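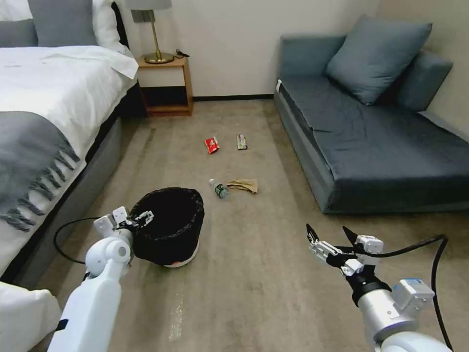 ## Kapitel 9: Das Kabel, an das keiner gedacht hat

Kaum etwas lehrt so viel über Robotik wie ein gut dokumentierter Fehler, und der Fall aus dem Projekt Pledunico ist ein Prachtstück! Zwei Arme sollten in einem Hotelzimmer Müll vom Teppich aufheben und in einen Eimer werfen. Das klingt nach einer Fingerübung. Wer aber genau hinsieht, entdeckt neben Flasche, Papiertüte und Verpackungen noch etwas anderes auf dem Boden: das schwarze Kabel, das vom linken Arm in einem Bogen über den Teppich zum Bett hin läuft. In der Bahnplanung kam es nicht vor.

Beim Durchlauf, um den es in diesem Kapitel geht, zog sich eine solche Schlaufe am Bettsockel fest. Der linke Arm fuhr weiter, der Motorstrom im Handgelenk stieg innerhalb von 2 Sekunden auf 140 Prozent des Nennwerts, und erst dann griff die Schutzabschaltung. Verletzt wurde niemand. Der Stecker am Greifer war allerdings hin, und mit ihm der Nachmittag.

Spannend wird es bei der Auswertung. Thabiso Pretorius, damals für die Steuerung zuständig, vermutete zuerst einen Fehler im Kraftsensor und tauschte ihn aus – ohne Erfolg. Elvira Cusi legte dann die Protokolle der vorangegangenen 60 Durchläufe übereinander und fand in fast 9 Prozent davon denselben kleinen Stromanstieg, immer an derselben Stelle der Bahn. Der Fehler hatte sich also längst angekündigt, nur lag er unter der Warnschwelle.

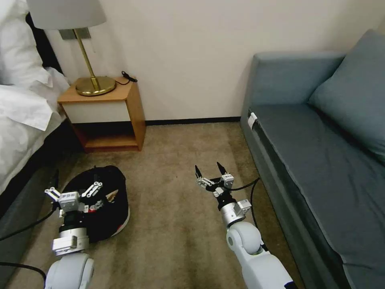
Genau an solchen Vorboten werden wir in diesem Kapitel arbeiten. Sie lernen, Stromverläufe zu lesen, Warnschwellen von Abschaltschwellen zu trennen und Kabel als bewegliche Hindernisse zu modellieren (das macht mehr Spaß, als es klingt). Abschnitt 9.1 beginnt mit der Weerasinghe-Methode zur Schlaufenlänge. Danach nehmen wir uns das vollständige Protokoll des Falls vor, Zeile für Zeile.

**Vorab zum Überlegen:** Skizzieren Sie den Arbeitsraum zweier Arme, die sich einen Eimer teilen. Zeichnen Sie anschließend alle Leitungen ein und markieren Sie, wo eine davon hängen bleiben könnte. Heben Sie die Skizze auf, in Abschnitt 9.4 brauchen Sie sie wieder.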